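Why do we sort things before we put them on a shelf?

Have you ever tidied your bedroom, only to lose something the very next day? It may be because everything went on the shelf in one big heap. Sorting first makes things much easier to find.

What is sorting?

Sorting means putting things together because they are alike in some way. You can sort by what things are for, by size or by colour. Pens and pencils make one group. Socks make another. A toy car and a toy lorry could go together too – they both have wheels.

What is a cubby shelf?

A cubby shelf is a bookshelf split into small square or oblong spaces. Each space is called a cubby. The sides stop books from falling over and keep one group of things apart from the next. Some cubby shelves have a back and some are open, so you can see the wall through them.

Why use a basket?

Small things roll about and slip down behind the furniture. A basket keeps them in one place. If it has a handle, you can carry it to the table, use what you need and take it back again. Baskets with holes in the sides are good for toys, as you can see what is in them without tipping them out.

Try it yourself

Ask a grown-up which shelf you can use. Take everything off it and wipe it with a dry cloth. Sort your things into 4 groups on the floor or on the bed. Put heavy things, such as big books, at the bottom. Put small things in a basket and slide it into a cubby you can reach without climbing.

Leave a little room in each cubby. You will need it when you get a new book!

Word box
Cubby: a small open space for keeping things in.
Mesh: a material made with lots of gaps, like a net.

Words by Branwen Beddoe
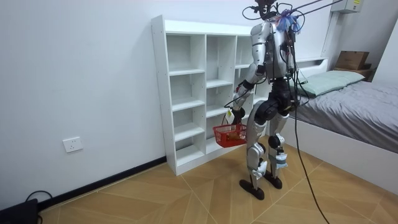 A red mesh basket by a white cubby shelf.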